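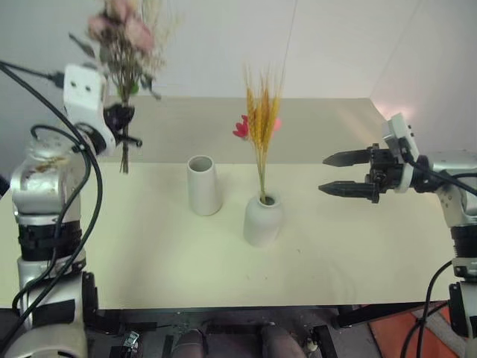 The Wellow budget has one line that says "arms, two" and 176 lines for everything you find out you need after that. Lucian Tudose keeps the spreadsheet and has asked us to stop adding tabs. We're planning next year's flower-arranging bench now, so these pages go out with the numbers beside them.

## Grippers and things to grip

Two black fingers closed on a bundle of artificial stems, with beige tape wound around it just above the grip. The tape is creased and a bit smudged. Fingers are quoted at $568 a pair by Winda and $768 by Sârbu, whose quote has a nicer cover page. Tape is filed under "misc."
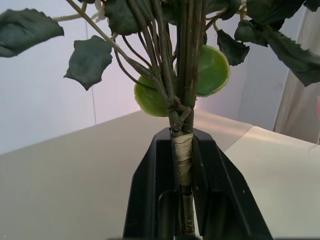

## Still to be priced

- Spare finger pairs: 7, or however many survive the August meeting.
- Artificial foliage. Panddale sells it by the box and won't say what's in the box.
- Vases. Lucian wants the unbreakable kind. Everyone else wants the cheap kind and a broom.
- Cable management, carried over from last year's list, where it was carried over from the year before.

Comments to Lucian by Monday, in the existing tabs.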